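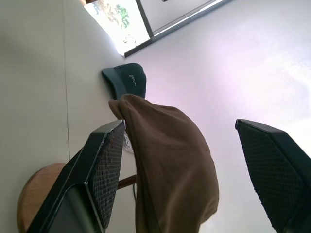 What order do you sort a mixed pile of clothes in when half of it is soft and half of it has a shape to keep? Shaped things first, caps before anything else, then the flat cloth, then whatever has trim on it.

1/ I have been working through the pile from the spare room. Soft brown fabric, a green cap with a bit of white script stitched on the crown, the usual. Notes follow, mostly for my own use next time.

2/ Caps do not go under cloth. A folded throw has enough weight to put a crease across the crown overnight, and steaming it out takes longer than the sorting did.

3/ Caps go in the Hasex box, brim to crown, nested. Depth is the limit. Mine takes 6 before the lid bows.

4/ Brown cloth: shake out, find two corners, fold in half, fold again, roll. Bunching it up and pushing it down works until you need the thing at the bottom.

5/ Lace trim goes to the inside of the fold. On the outside it catches on zips, Velcro and the rough edge of the Duvanico crate, which I still have not sanded.

6/ Crate inside measurement is 600 mm on the long side. A rolled throw fits lengthways with a little to spare. Two side by side do not fit, whatever the Pattinasarany storage chart says.

7/ Washing: anything with lace goes in a mesh bag on a cool cycle. I wash the plain brown separately the first time. It took about 60 minutes on the short programme and then a night on the airer.

8/ Caps do not go in the machine. Damp cloth, mild soap, around the sweatband only. Leave embroidery alone unless it is visibly dirty. Dry over a bowl.

9/ Labels: Doker tags, pencil, one per container. Ink smudged last July and I spent an evening opening lids.

10/ Still to do: the drawer of odd gloves, and the crate edge. Sandpaper is on the list.

Reading time: 2 min
Print this thread | E-mail this thread
Contact | © All posts remain the author's | Back to top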